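Back in the classroom at last: a chat with Maribeth Tolentino
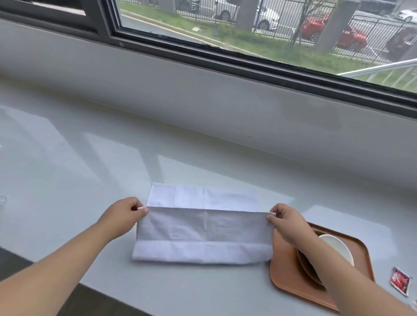
Maribeth Tolentino was two modules short of a degree when she stopped playing netball for Oddale, and she stayed two modules short for a very long time. She's finishing them now. I'd wanted to talk to her ever since I heard she'd gone back (I never finished mine either, so I had my own reasons for asking!) and she said come round, bring nothing, she was doing lunch. Lunch meant white cloth napkins, folded flat into wide rectangles with a crease down the middle, and I felt immediately underdressed. I'd come in my old club hoodie. We ate first and talked after, and then talked over the washing up, and then I realised I hadn't switched the recorder on and we had to do the beginning again.

So, the beginning again. She came to Oddale on a sports scholarship, a goal defence with long arms and, she says, a terrible temper. The course was sports science. She liked it well enough.

"I liked the bits with people in," she said. "Physiology I liked. Statistics I used to sit at the back and do my nails."

Statistics is one of the two she's had to do. The other is research methods, and she pulled a face when she said it that I wish I could print. She'd put both of them off to her last year because they clashed with training, and then in April of that last year she was offered a contract with Bradent, who wanted her in time for pre-season. She signed it on the bonnet of her mum's car.

"Everybody said you can always go back. My tutor said it, my mum said it, the man at Bradent said it. And you can, they were right. It's only that you have to ring somebody up and ask, and I couldn't make that phone call. I'd get as far as finding the number."

She had eight seasons at Bradent. I saw a fair few of those games from the cheap end, and what I remember is the noise she made going up for an intercept, a sort of bark. She laughed when I brought it up and said her knees make that noise now. It was the left one that finished her. There was no big moment, no stretcher, she just kept missing weeks and then whole months, and when the contract came to an end it wasn't renewed. She worked in a building society after that. Then in a school office, which she loved, and where she kept being told she ought to apply for the coaching job and kept having to say she hadn't got the piece of paper.

Enter Ginette Lemieux, who coached her at Oddale and who, if you've ever met her, you will not need me to describe. Ginette has kept a list. It's in a green exercise book and it has the name of every player of hers who left without graduating, going back to her first squad, with what they still needed written alongside. There are 50 names in it. When she retired from coaching she started ringing them up.

"I thought someone had died," said Maribeth. "I hadn't heard from her in years and there she was on the phone at teatime, saying 'You owe me a statistics.' No hello!"

I rang Ginette myself to check this and she said she did say hello. She also said something I've been thinking about since. "I had those girls for three or four years and I was very strict on sleep, very strict on food, very strict on being late. I was never strict on their lectures. If there was a clash, I won the clash. So I think some of this is my bill."

I asked her whether the university minded being rung up by her quite so often and she said she hadn't enquired.

The money side was easier than Maribeth had feared, though it wasn't nothing. The fees for the pair of modules came to £3,000, and half of that was met by a hardship fund that the old players' association set up. The rest she's paying monthly. She got to keep all her old credits, which she'd been told in the building society days had probably lapsed. They hadn't. There was a form to fill in and a letter from Ginette (four sides, handwritten) and one rather nervy meeting with the department, and that was that.

Going back in was the harder bit. The first seminar was in the same building, with the same lift that doesn't stop at the second floor, and she was the oldest person in the room by a long way, lecturer included.

"They were lovely. One of them asked if I was observing. Then they found out I used to play and somebody looked up a clip on their phone, and it was the one where I get sent off. So that broke the ice."

She's still got no great love for statistics but she has found a way in. Her tutor, Abdel Hamid, got wind of the netball and told her to bring in her own numbers, so she dug out the scorebooks from her Bradent years and did the whole assignment on intercepts. She wanted to find out whether she was any worse in the last quarter than in the first. Was she? "Much worse. I'd have dropped me."

She does her studying before work, at the kitchen table, with the radio off, and on Tuesdays she and three others off Ginette's list get together on a video call and moan. One's a wing attack who lives abroad now and has to get up in the dark for it. They test each other. They also, she admitted, spend quite a lot of it talking about who's playing where, and whether Serkeo will ever find a decent shooter. (She thinks not. I've got a season ticket and would rather not discuss it.)

The ceremony is on Sat 16 July, and provided the last essay goes in and comes back all right, she'll be there in the gown. Her mum's coming, and two of the old Bradent back line, and Ginette has asked to sit at the front. I asked if she'd thought about what happens after that and she said the school has already been on to her about the coaching post, and that she's told them to wait until she's got the thing in her hand.

"I don't want to say it's happened until it's happened," she said. "I did that once. I told everyone at Bradent I had a degree, near enough. Near enough went on for years."

I asked whether any of it made her wish she'd turned the contract down. She didn't need to think. "God, no. I'd sign it again on the same car." Then she put the kettle on and wanted to know what I'd been studying, and how much of it I had left, and whether I'd like Ginette's number. I've already got Ginette's number. I said I'd have another cup of tea, please.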